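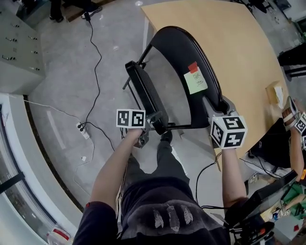

Household Notes, No. 70, p. 20

Keeping Obituaries and Funeral Programs

Newsprint contains acids and yellows quickly in light. Copy a clipped obituary onto acid-free paper the week it appears, then store the clipping apart from letters and photographs, as the acid migrates to whatever it touches.

Scan at 600 dpi if the type is small. Save one TIFF and one PDF. Name files surname first, then year of death, then newspaper: Trulen_2000_obit. Married and maiden names both go in the file properties so that either will turn up in a search.

Funeral programs on coated stock stick together in damp rooms. Interleave with plain unbuffered tissue. Remove staples with a thin blade slid under the legs, never with a claw remover. Prayer cards fit in polyester sleeves; avoid vinyl.

Do not laminate. Do not use rubber bands, paper clips or pressure-sensitive tape.

Boxes should be kept flat, on an interior closet shelf, below 70 degrees. Attics and basements are unsuitable. Label the box in pencil.

Next: cleaning a bronze grave marker, p. 21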